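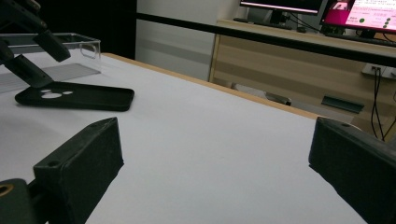
Abdel Rahman
Data collection, bench 2 – Devmont workshop

Notebook, June, started 9:40

Phone case task again. The plan handed down says we need 1000 more demonstrations before the next training run. I wrote in this notebook last time that I don't believe the number, and I still don't. It is a round number, and the last one was also 1000. When I asked what changed between the two rounds I was told the policy "wasn't confident enough on thin objects." Fine. Thin objects are hard. But if the first 1000 were mostly the same approach to the same end of the case, the second lot will teach it the same thing with more conviction.

Setup for this morning: two handheld grippers, black case on the white table, open side up, clear plastic box behind it. Case lies lengthwise across the table. One hand comes down on the camera cutout end, the other holds off until the first has a grip. Then lift, swing over the box, lower, let go. Written down like that it sounds like nothing.

Notes on what worries me, in no order.

Black on black. The fingers are matte black and so is the case. On a white table that's easy on the eye until the finger is right over the rim, and then in the wrist view the two run together. I can't say the model has trouble with it, I haven't seen anyone check. I have trouble with it myself when I label grasp times. My marks on the close event wander by several frames depending on how tired I am, and I doubt the others do better. We should swap in a case of some other color for part of the round. Asked for one. Was told variety comes later, which is what was said in the first round.

Rim or hole. Three ways to get hold of the thing: pinch the raised rim, hook a finger in the big oval cutout, or slide it to the table edge and take it from there. The instructions only allow the first. I understand why, but the cutouts are sitting right there and people drift toward them without meaning to. I've done it. Those takes should be tagged, and at present there is no tag, so they go in as ordinary successes. I've started putting an H in the comment field. If you collect on this bench please do the same, otherwise my H means nothing.

The box. Clear walls. I don't trust the tracking near it and I don't trust any depth estimate through it. There's a gray lined sheet at the box that gives some contrast on that side, but you still lose the rounded corner against the table. Suggest a strip of tape along the top edge for half the takes and bare for the other half, then compare. Half a day of work and it would tell us something.

Background. The desk with the monitors stays in view from this side of the table, pink screen and all. Somebody will say the model learns to ignore it. Maybe. It could just as easily learn that the pink patch in the upper right means it's facing the right way. In every take from this position the window on that screen is in much the same place. I'd like the monitors off or showing something different every time, and I'd like the table turned once a day. Neither costs anything.

11:15

Ran 33 takes. Pustus (the logger, for whoever reads this later) flagged 2 as bad sync and passed the rest. I went back over the passed ones by eye. One of them has the case slipping out over the box and landing half on the wall of it, and Pustus called it a success, as far as I can tell only from where the gripper ended up. So the success label means "the hand went to the box and opened." It does not mean the case went in. I've said this before. Put it in the Stinonex tracker this time so there is a record.

How many of the first 1000 have the same fault I don't know. Going through them by hand is dull but possible. I would sooner spend the week on that than add to the pile. A smaller set where every label is right seems worth more to me than a big one I have to take on faith, though I admit I have no curve to show for it either.

Also: my left hand is slower than my right and it shows in the traces. The second gripper arrives late every time. If the model picks up on the pause it will copy the pause. Tried swapping roles for the last few takes and they look clumsy, but clumsy in a different way, so I kept them.

14:30

Talked about the tape and the monitors over lunch. Tape is a yes. Monitors are a "let's see." Case in another color still waiting on an order.

Afternoon plan: rotate the case a quarter turn after each take, alternate which hand goes first, H tag for anything that touches a cutout, S tag for any slip even if it ends up in the box. Stop on the hour and look at what was recorded before doing more. If the slip rate by eye doesn't match what Pustus reports, no more collecting on this task until the success check is fixed.

Screw on the right finger needs checking before the next session. Spare tips are in the drawer under the charger, the good ones in the bag, please don't mix them again.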